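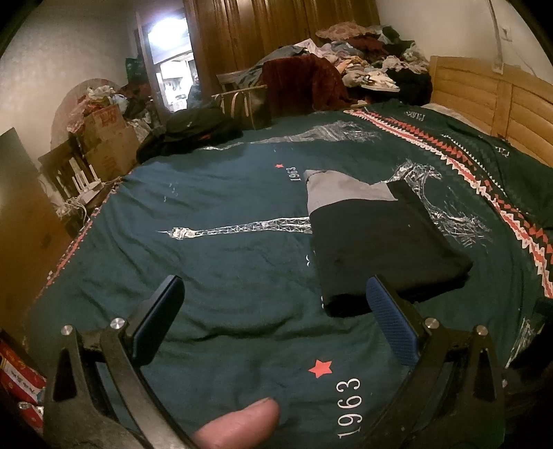
Stuart Furnival asked whether the green bedspread was going in the jumble or staying on the bed, because he had been told both. It was minuted in July as staying. It stays, Eiffel Towers and all, and Stuart's view that a tower ought to stand upright was noted and not discussed further.

Grukavness House, residents' meeting, Wednesday, in the kitchen
Started 7.40, the kettle having been given priority.

1. Minutes of the last meeting
Agreed, apart from the word "tidy" in item 3, which was struck out.

2. The back bedroom
The room is wanted for guests from the end of the month. The bed can be got at, with a folded black and grey garment and a black jacket still on it. The jacket is described by its finder as "heaped" and by everyone else as "not mine". It will go on the hook in the hall until Friday and after that to the sale.

The pile by the brown wardrobe was discussed at length. It is pink, white, maroon, black and grey, and it is on top of furniture which several people would like to have back. Rampersad proposed putting the whole lot in the wardrobe and closing the door quickly. Defeated, as this is thought to be how the last pile began.

Agreed: three heaps on the landing - keep, wash, sale. Anything in the keep heap must have an owner willing to say so out loud.

Action: Rampersad and Stuart, Saturday morning.

3. Bedspread, continued
Geder asked what happened in 1963, as it is printed on the thing more than once, with a star. No answer was available. Stuart offered to look it up and was asked to do the landing first.

It can be washed on cool, by itself. The last time it went in with towels the towels came out a colour.

4. Jumble sale
Last year's sale raised £143, of which £9 was a lamp we then bought back. The hall will cost £70. Vuvier has had 400 leaflets printed, for a street with far fewer doors than that, and would like help giving them out.

Action: everyone takes a bundle. They are under the stairs.

5. Any other business
The iron is missing. It may be in the pile.

Closed 8.55. Next meeting same place, Geder to bring milk.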